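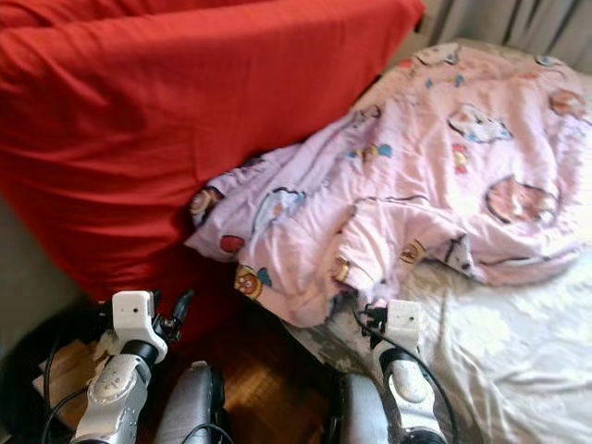 Fig. 4. Start position for the bed task, both arms up.

4. Bedroom task, set-up (Derumar club, student teams)

Read section 3 first. Two people minimum, one on the stop button the whole time.

4.1 Park the base facing the bed. Lock it.
4.2 Power on, left arm then right. Wait 12 seconds for homing.
4.3 Check wrist cables. Need slack at full reach, no loops under the elbow.
4.4 Open Pleleo, load the bedding profile. Grip force 6, not 8. Eight is for the box task and it pulls threads.
4.5 Wipe both wrist lenses. Dry cloth only.

CAUTION: hands off the bed once the arms are live. Pausing in Pleleo does not cut power.
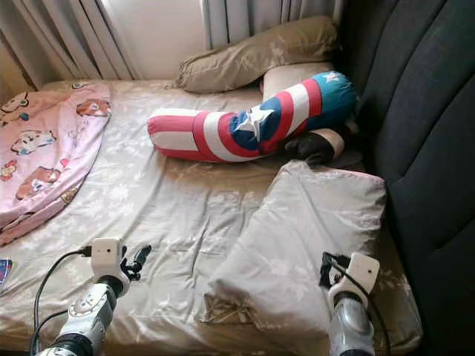
4.6 Pillows first, then the blanket. Teams that start with the blanket end up draggin everything to one side.
4.7 One arm holds, other one moves. Don't pull with both unless the sheet is tucked in.
4.8 Save the run before you reset. Logs over 500 MB go on the Radia drive.

Note: if a finger snags, hit stop, open the gripper by hand, re-home. Do NOT jog it out. Write it in the log even if teh run was fine after.

Note: Hegde scoring sheet changed in February, old ones don't count.

Questions to Lindiwe Mabaso. Next section: folding.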